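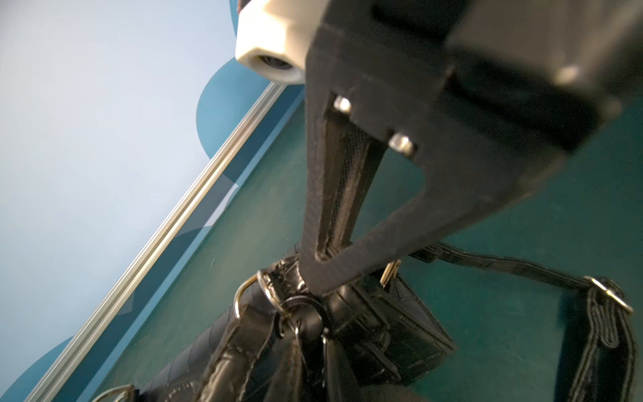
3.2 Planning the purchase of grippers and spare parts

Before you order, please read the whole section.

1. Write a list of the items you want to handle. Include the soft ones, such as bags with straps and buckles.
2. Order one gripper for each arm and 3 spare pairs of finger pads from Celetti.
3. Reserve 6 weeks for delivery from the Plivham warehouse.
4. Put the pads in the yearly budget as a separate line. They are wearing parts.

Note: The small parts kit contains 32 screws. It is not included in the gripper price.

Caution: Do not order fingers for the older Plesby mount. They do not fit, and opened packages can not be returned.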